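Gallery: Simulated Tabletop, August Build

Werkusora is our small toolset for testing grasp planning before we go to the real arm. On this page I collect renders from the simulator, with short notes. The notes are mostly for people who write the perception part, but everybody is welcome to read them.

The current test set has 600 start positions. Nia Nicholas prepared the object models, and I made the planner settings together with her in April.

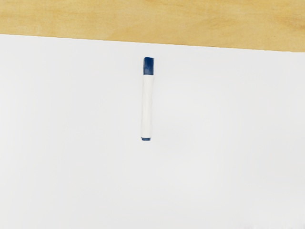

Render: Werkusora simulator / Sølve Haugland

Marker, top view. White barrel on a white surface is a difficult case for our segmentation. The dark blue cap is found easily, but the mask often stops where the barrel begins, and then the planner puts the grasp center much too near the cap. With the new depth term, the number of bad masks in the set went from 353 to 37.

The direction of the pen is also taken from the mask. When the mask covers only the cap, the angle can be wrong by a quarter turn – the cap alone is too short to give a good long axis. For this reason the planner now asks for a minimum length before it accepts an angle.

The settings file for this build is in the Prodholm folder, under "marker". Please write to Nia if a model does not load.

Sølve Haugland, Aug 30, 2024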